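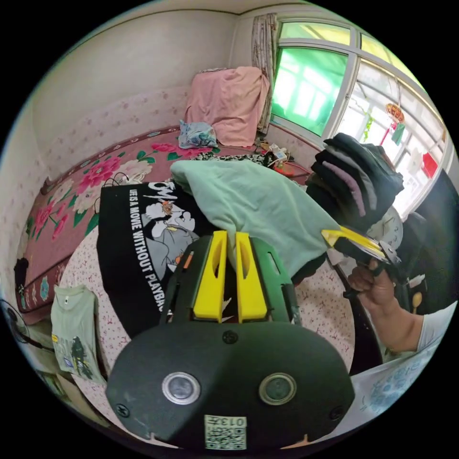 Capsule wardrobes: has anyone stuck with one past June?

pimby_lou
Right, I need opinions. I've been trying to get down to 30 pieces, shoes not included, and I keep caving. I did a big clear-out, felt ever so smug, then bought a Flendero cardigan the week after in exactly the shade I'd just given away. Is it me or is the whole idea a bit joyless?

gukley77
It's not you! I did it for a winter and was bored stiff. Clothes are meant to be fun. I dress by mood, always have, and a list of allowed jumpers does nothing for my mood at all.

Moth Patrol
Disagree, sorry. Mine's been going for years and I get dressed in two minutes. The trick is not to buy everything beige. I've got a red skirt in there and a frankly mad pair of green trousers from Sandberg (135 quid, before anyone asks, and I wore them to death).

gukley77
135 for trousers though?? I could get a whole season out of the charity shops for that, and have change for chips.

Moth Patrol
And how many of those things do you still wear? Serious question, not having a go.

gukley77
Fair few. OK, maybe half.

hemline_hattie
I'm somewhere in the middle. I keep a small work lot and let the weekend stuff run wild. Did some of my sorting in the little bedroom this morning and got as far as the tops before I wanted a cup of tea.

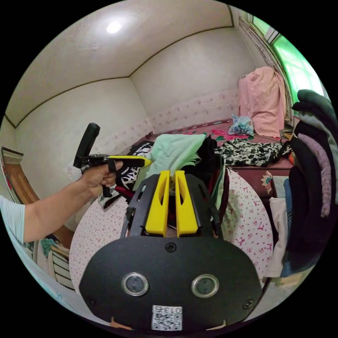

The little bedroom, pink flowery wallpaper and all

pimby_lou
Ooh, I love that wallpaper, don't you dare change it. The work/weekend split might suit me, I think it's the office days that send me shopping.

Moth Patrol
That's still a capsule, Hattie, you've just got a messy one on the side :)

hemline_hattie
Ha, I'll take that. I still say the number is silly. Why 30? Why not 40? Depends how often you do a wash.

pimby_lou
Going for 40 then. The cardigan stays.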